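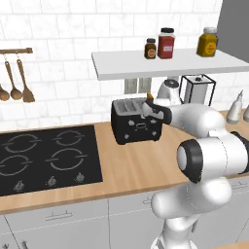
Wanted: people who have broken a wrist and are still a bit cross about it

The Kamitz Hand and Wrist Clinic is looking for 30 adults to take part in a study of what happens after the plaster comes off. Plenty of attention is paid to the day you fall over. Rather less is paid to the months afterwards, when you are told you have healed nicely and still cannot open a jar of beetroot.

The study is called Zetar. It stands for something, but the person who came up with it has moved to another department and we have stopped asking.

Who we would like to hear from

You should be over 18 and have broken one wrist in the past year. Your cast or splint must have been off for at least a month. Surgery is fine, no surgery is fine, and plates and screws are welcome provided they are still where the surgeon left them. How you did it doesn't matter. Ice, ladders, dogs, trampolines at an age when you should have known better: we have heard it, and the form has a box for it that is frankly too small.

We can't take you if both wrists were broken, if you have an operation booked on the same arm, or if you have had a stroke or a nerve condition that affects your grip. Anyone pregnant will need to wait, as one of the visits includes an X-ray.

What you would be doing

There are 2 visits to the clinic, the first in May and the other twelve weeks later. Each takes up most of a morning, starting at 9.30. You will squeeze things, turn things, pick up pegs and put them down again, and be asked to rate your pain out of ten by somebody who will not react whatever you say. There is tea. It comes from a machine, so please manage your hopes.

Between visits you do a set of exercises at home. Half the group will get the usual printed sheet, which has served patients faithfully since the days of the photocopier. The other half will get the same sheet plus a short weekly call from a physiotherapist, Thirumalai Iyengar, who will know if you haven't been doing them. A computer decides which group you are in. Pleading has been tried.

You will also keep a diary. A line or two each evening will do. One person in our pilot wrote more than 200 pages, much of it about her brother-in-law, and while we enjoyed it we would not call it necessary.

What you get

We pay £200 once you have finished the second visit, and bus or train fares on top if you keep your tickets. Parking is in the Sfakianakis Building next door, where the spaces were evidently marked out by someone who owned a bicycle. You will be given a copy of your own grip results, to show to anyone who has accused you of making a fuss.

Your usual care carries on exactly as before. You can drop out whenever you like, without giving a reason, and your doctor won't think any the less of you. If anything on the X-ray worries us, we will tell you and, with your permission, your GP.

How to apply

Ring the clinic and ask for the Zetar study, or pick up a form at the front desk. Evander Galbraith looks after the list and will call you back to go through a few questions, usually between 4 and 6 in the afternoon. If you get his voicemail, leave your name, your number and which wrist it was. Left and right will do. "The bad one" does not help him.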